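Trucos para limpiar paredes pintadas: lo que funciona y lo que no

Cada invierno vuelven a circular los mismos remedios milagrosos para las manchas de la pared. Llevo años probándolos en casa y desconfío de casi todos, sobre todo de los que prometen resultados en 60 segundos.

La miga de pan. Mi abuela la usaba con el papel pintado y ahí tiene su lógica. Sobre pintura plástica mate quita algo de polvo y deja el rodapié lleno de migas. Una goma de borrar blanca hace lo mismo.

La esponja mágica. Limpia, sí, pero lija. En una pared mate deja un cerco brillante que se ve más que la mancha, y eso ya no se va con agua. Si la pintura es satinada, aprieta poco y prueba antes detrás de un mueble.

Vinagre con bicarbonato. La espuma queda muy bien en los vídeos. Mezclados se neutralizan casi por completo y lo que te queda es agua con sal. Una gota de lavavajillas en un cubo de agua tibia da mejor resultado y no huele a ensalada.

La pasta de dientes para tapar agujeros. No. Se contrae, amarillea y la pintura agarra mal encima. Un tubo de masilla Huttunen me duró 47 agujeros — los fui apuntando en la tapa — y todavía sobraba.

Alrededor de interruptores y cajas eléctricas. Aquí me pongo serio: nada de pulverizador. Corta la corriente en el cuadro, usa un paño bien escurrido y no insistas en las juntas. El limpiador Foteo que venden «apto para mecanismos» no me convence, lleva agua como los demás y la etiqueta no aclara gran cosa.

El repaso de pintura. Un retoque suelto rara vez coincide, aunque guardes el bote original. El blanco de la pared ha cambiado y el del bote también. Si la mancha está en mitad del paño, pinta el paño entero, de esquina a esquina. Yo lo dejo para marzo, que ya se puede ventilar, y espero a que seque bien antes de juzgar el color.

¿Y las motas sueltas? Antes de sacar el cubo, pasa un trapo seco. Muchas se van solas, y con las que no, yo he aprendido a convivir.
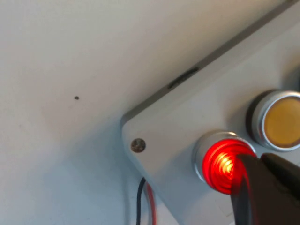 Una mota oscura en la pared clara, junto a una caja de control gris.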